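Mikham Home & Workshop Forum > Furniture > Tables and Desks

Thread: Pale table top, oil it or leave it??

hevham_jo
Posted March 2023
Right, quick one, am supposed to be at work. Bought a second hand table for the back bedroom which is now the sewing/work room. Pale wood top, maple I think, seller said maple, seller also said it was 1,795 mm long and it isn't so make of that what you will. Base is painted steel, don't care about the base.

Question is the top. Feels a bit dry. Not rough exactly, just sort of thirsty. No idea what's on it. Could be old oil, could be nothing. Do I oil it, wax it, varnish it, leave it alone? It'll get fabric on it most days, so whatever goes on can't come off on cotton. Also tea. There will be tea.

tenon_terry
Oil. Two coats, wipe off, done by Sunday.

ukus_lad
Don't oil it. Maple goes yellow under oil, you'll have bought a nice pale table and turned it into a pine one. Water based matt varnish if you must do something.

tenon_terry
It does not turn into pine. It goes a bit warmer. Mine's had oil on it for years and people still ask if it's ash.

ukus_lad
that's my point though isn't it

Marguerite B
Before anyone puts anything on anything, drip of water on the underside AND a drip on top, somewhere out of the way. Leave five mins. If it beads there's still a finish on. If it goes dark it's bare or as good as. Costs nothing. People always skip this and then come on here asking why their oil's gone sticky.

hevham_jo
OK did the water thing at lunch. Underneath went dark straight off. Top sort of half and half? Beaded near one end, soaked in a bit where I reckon somebody's had a keyboard or their arms for years. So patchy. Great.

Had a proper look at it as well. The grain's lovely, wavy soft lines going along it, tan and a sort of honey colour, hardly there until you get down to it. Don't want to lose that and don't want to make it shout either.

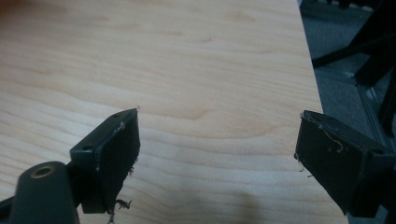 Other thing is the edge. It's dead straight and a bit sharp, catches the inside of my wrist when I'm cutting out. Is it daft to take the corner off with sandpaper or will I end up with a wobbly edge I have to look at forever. And the floor's carpet in there, grey, not coming up, so dust is a worry. It's upstairs and I am not carrying that top down again, it nearly had the bannister off on the way up.

Marguerite B
Patchy means worn finish. Means you sand the lot or you live with it. You can't put oil over half a varnish and get an even colour, it'll look like a map.

Edge is easy. Sanding block not just fingers, 45 degrees, long strokes the full length, five or six passes, feel it, stop. The wobbly edges come from people doing it in little bits.

furukawa_saw
agree with M on the edge. I use a little Japanese block plane for it but paper on a block is fine for a one off. go in from both ends at the corners or you'll chip the end grain

re dust, old sheet taped to the carpet, damp cloth, window open. hand sand. a random orbit with a vac on it is cleaner but if you've not got one don't buy one for one table

tenon_terry
If she's sanding the lot by hand she'll be there till Christmas. Borrow a sander.

furukawa_saw
it's one table terry

Cameron Sutherland
Hello, new here, did mine last year so chipping in. Same sort of thing, pale top, worn in the middle, no clue what was on it. I'd add one thing which is check it's solid all the way through before you sand. Look at the end. If the grain on the top carries on over the edge and you get proper end grain on the short side then fine. If there's a thin line just under the surface it's veneer and you've got hardly anything to play with, went through mine by the back corner and there's now a plant pot there permanently.

hevham_jo
oh god hadn't even thought of veneer. Will look tonight.

ukus_lad
Good shout from Cameron. Should have been the first question really.

Marguerite B
Yes fair enough, I should have said it. Look underneath as well, if the bottom's a completely different pattern be suspicious.

pinhead_sal
Coming at this from the sewing end. Oil near fabric makes me nervous whatever they say about curing. I did an oiled top for cutting out on and for the first month every bit of calico I left overnight had a shadow on it. Got it out in the wash but still. Hard varnish, matt, get on with your life.

And whatever you put on it, you want it SMOOTH. Thread ends and fluff find every rough patch. If it's the least bit furry after sanding you'll be picking bits off it forever. Wipe it damp, let it dry, knock it back with fine paper, then finish.

tenon_terry
A month is about right if you slap it on thick. Thin coats, wipe off ALL the excess, leave it a fortnight. No shadow.

pinhead_sal
I wiped it. I'm not an idiot Terry.

tenon_terry
Didn't say you were. Saying the tin says one thing and most people do another.

hevham_jo
Back. Looked at the ends with a torch. Solid I'm fairly sure, there's end grain and no line. Underneath looks like the same wood, bit darker, few pencil marks on it which are probably from whoever made it. One says 519 and then a squiggle. No idea. Part number? Price?

furukawa_saw
could be anything. cutting list maybe

ukus_lad
Quid if you're lucky

hevham_jo
I did not pay 519 quid for it, put it that way.

Measured it while I was under there, 1,406 long. So the seller was nearly 400 mm out. How do you do that. It fits under the window though so am not complaining, the other length would've had it across the radiator.

Marguerite B
Might have been measuring the legs plus the diagonal plus his own optimism. Right so it's solid, you can sand it. 120 until the worn bit and the not worn bit look the same, then 180, damp wipe, dry, then 240 lightly. With the grain. Don't go finer than that if you're oiling, it won't take it evenly.

And don't dig at the patchy end. Everyone does. You get a dip and you only see it when the light's low.

Cameron Sutherland
pencil line trick is good for that. scribble lightly all over with soft pencil, sand till it's gone everywhere, move on to the next grit. stops you doing one spot to death.

hevham_jo
Like that, will do that.

Still haven't decided on what goes on it though. So far it's

oil: Terry
varnish: ukus, Sal
test first: Marguerite, sensibly

Furukawa? Cameron?

furukawa_saw
hardwax oil with a bit of white in it. keeps the pale colour, cures hard, you can patch a worn bit without redoing the whole thing. dearer than either. small tin does a table that size with plenty over

ukus_lad
Only thing with the white ones is they can look chalky if you overdo it, sits in the grain. On something with grain that faint you might lose it altogether.

furukawa_saw
one coat of the white then clear on top. test underneath

Cameron Sutherland
I went matt water based varnish and it's fine, stayed pale. Feels a bit plasticky if I'm being picky. Tea rings wipe off. Wouldn't say I love it. If I did it again I'd probably try the hardwax.

pinhead_sal
Plasticky's good for cutting out though, fabric slides. Rotary mat stays put on it too.

hevham_jo
Decision then, sort of. Taking the edge off first as that's what's actually annoying me daily. Then sand over the weekend if it's dry enough to have the window open. Then three test patches underneath, one varnish one hardwax one Terry, and see which I like once they've had a week. Can't say fairer.

Does it matter that the underneath is darker than the top? For the test I mean.

Marguerite B
Sand the test patches the same as you've sanded the top, same grits, or they tell you nothing. And then yes do the bottom as well when you do the top, at least one coat. Otherwise one side takes up damp and the other doesn't and it can cup.

tenon_terry
Never finished a bottom in my life and never had one cup.

Marguerite B
Well I have. Twice.

ukus_lad
On a steel frame it's bolted down isn't it, it's not going anywhere

Marguerite B
Bolted tight is worse. Wood wants to move, can't, splits. Jo are the holes in the frame slotted or round?

hevham_jo
Er. Slotted I think? Longish. Will check when I get in, have got to run, thank you all, even Terry

tenon_terry
Charming

pinhead_sal
Cover your machine before you sand. Bin bag over it and tuck it under. Dust in the bobbin case is a nightmare.

hevham_jo
Slotted, checked. Washers on them and they've got a bit of slack. Edge is done as well, took ten minutes, so much nicer on the wrist already. Did go a bit heavy at one corner but it's the wall side. Sheet kept riding up on the carpet so tape it more than you think if anyone's reading this for their own.

Will come back with the patches.

furukawa_saw
put the date on each patch in pencil or you'll forget which is which

hevham_jo
Have already forgotten which end I started at so yes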